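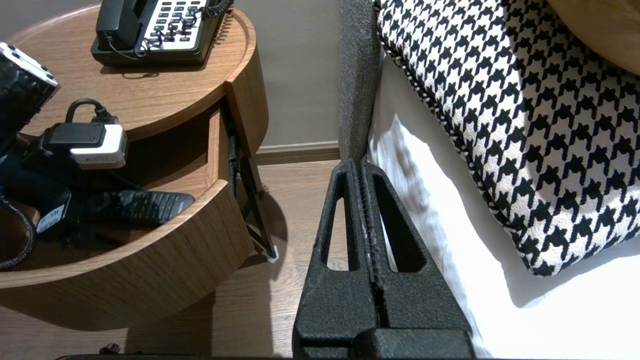 Bedside table task: teleoperation or hand guiding?

Posted in: Demonstration Methods, October 2020

tindow_lab
Our group is preparing a set of demonstrations in which the arm moves a television remote control between a round bedside table and its drawer. We have recorded 161 episodes by remote control. The operators report difficulty judging the height of the drawer rim. Members are invited to comment on whether guiding the arm by hand would be preferable.

wustodel_ops
We recommend hand guiding for the drawer portion. Our operators completed training in 2 days by that method, and the paths were smoother.
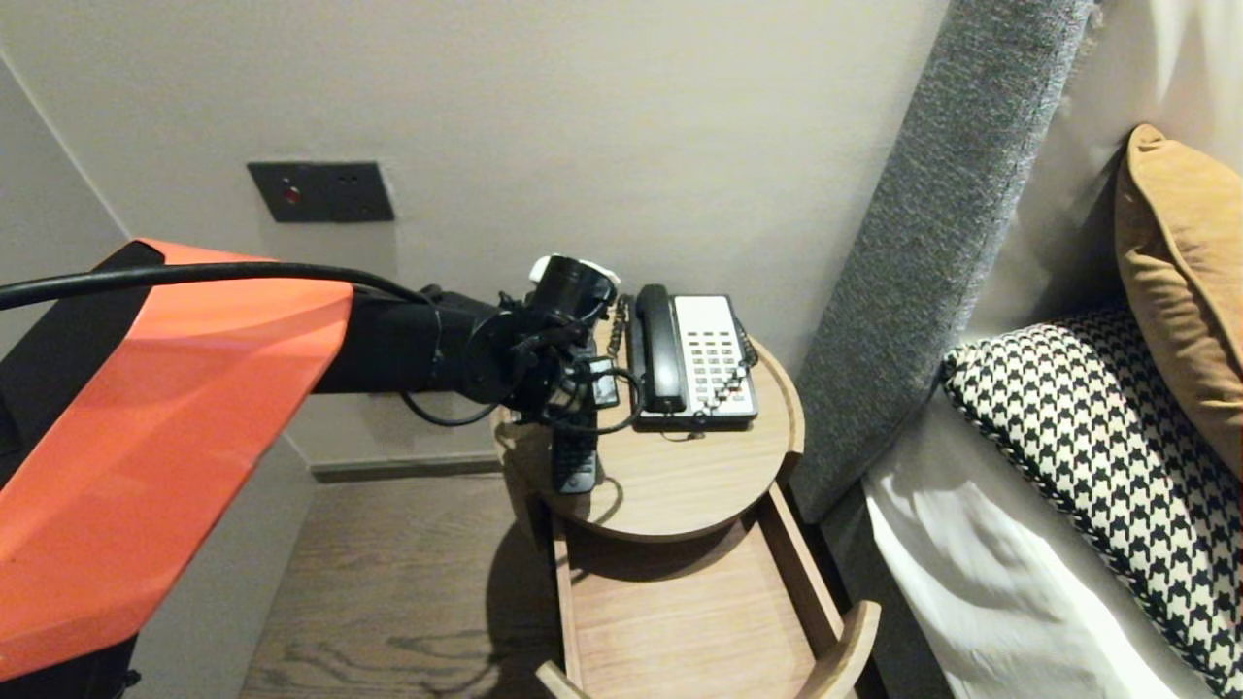 Pallavi Bhatia
Demonstration Lead, Urnosus

I must disagree with the previous reply. When a person holds the arm, that person's hands and sleeves enter the camera views, and the policy learns from them. Please also consider the telephone. With the gripper working this close to it, the coiled cord is a hazard under either method -- operators should approach from the side away from the handset.

wustodel_ops
The point about hands is accepted for the head view. We mask them there. The wrist view has given us no trouble.

szucs_k
Masking was not sufficient in our case. We discarded more than 318 episodes in April and returned to remote control, with a slower speed limit near the drawer.

tindow_lab
Thank you. What limit was applied?

szucs_k
One quarter of normal speed, starting a hand's width over the rim.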